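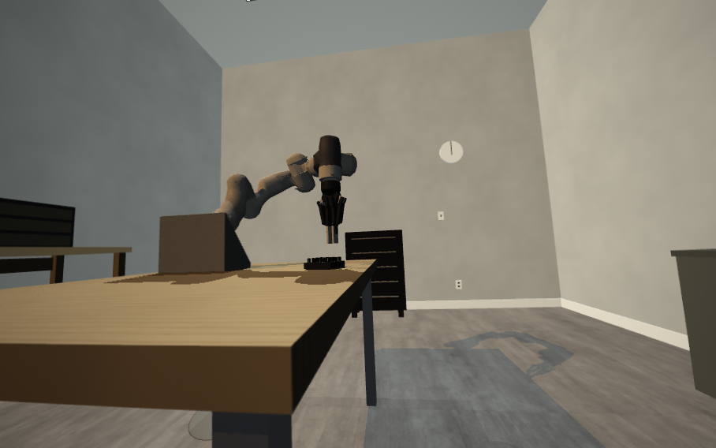

1/ Before you sign for the arm: what the quote leaves out

I've been going through arm quotes for a small shop, and I have opinions. The Nallada one came with a nice summary page. The arm is on it. The gripper is on it. The table, the fixture and the hours of setup are not.

2/ So we asked for a simulation first. One arm, one parallel gripper pointing straight down, one low black part on a wooden table. A plain job, the kind every sales rep says is solved. Fine - then it should be cheap to show me.

3/ My problem with sims in a buying meeting: they get treated as a result. A sim can tell you whether the arm reaches the part from where you plan to mount it. It can't tell you what your parts look like on a bad shift, or who clears the jam.

4/ Haugen quoted us "almost 100 percent" pick success. I asked how many tries that came from. 80. I asked whether they were all in simulation. They were. I'd like to see the same number from a bench before I put it in a budget.
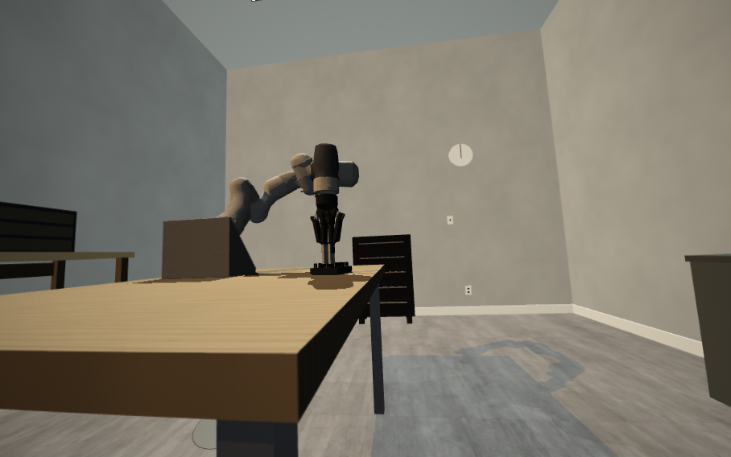
5/ Should you pay for the simulation separately?
Only if you get to keep the files. If the model of your cell stays with the vendor, you've paid for their sales material.

6/ Skilleo does hand over the files, to be fair to them. They also bill support by the hour with a minimum of 2 hours a call, and that was on page 77 of the contract packet. Read the packet. All of it, including the boring part with the service terms.

7/ Things I now want as separate lines on any quote: arm, gripper, spare fingertips, mounting, guarding, training, first year of support. If a vendor says it's all "bundled," ask what comes off the price when you drop one item. The answer tells you a lot.

8/ Fingertips especially. They're the bit that touches the part, they wear, and they were missing from every first quote I got. Pledell added them when I asked and the total went up more than I liked - but at least I could see it.

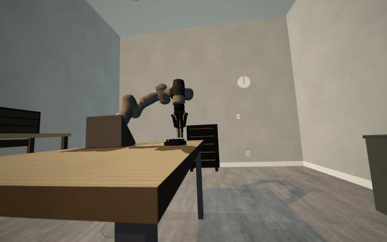 9/ And get the lead time on those in writing too. A cheap spare that takes until April to show up is an idle arm you're still making payments on.

10/ Where we are now: nothing signed. I've asked all of them for a bench trial with our own parts, on our own table height. One has said yes so far. Will post the numbers if they let me.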